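Lemon drink for the July open day, a thread. I said I'd sort refreshments. I regret this already.
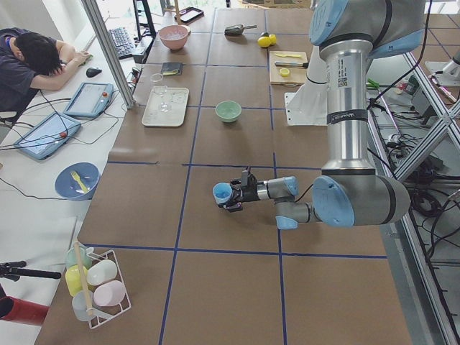 The recipe came off the back of a Furnisgate squash leaflet and serves 60, which is optimistic for one jug and a bag of sugar. Step one is "slice your lemons thinly". So far there's one slice on the board, with two knives beside it, and two whole lemons still waiting at the back. At this rate we open in autumn.

2/ Brown paper on the table was my idea. Lemon juice gets into everything and I've scrubbed enough tables this year. The blue tape is for keeping things in their own patch. The green bowl has got a whole rectangle to itself and I think it knows.

3/ Sugar: the leaflet says 300g. I tried 300g. My teeth have filed a complaint. Going down to 35g a jug and letting people add their own.

4/ Bowls are from Novau, in the sale, 4 for the price of something. I wanted all green. The pink one has grown on me – slightly.

5/ Someone has asked if there'll be mint. There will not be mint.

6/ Cups next. If you've got spare ones, bring them by four o'clock, any colour, handles optional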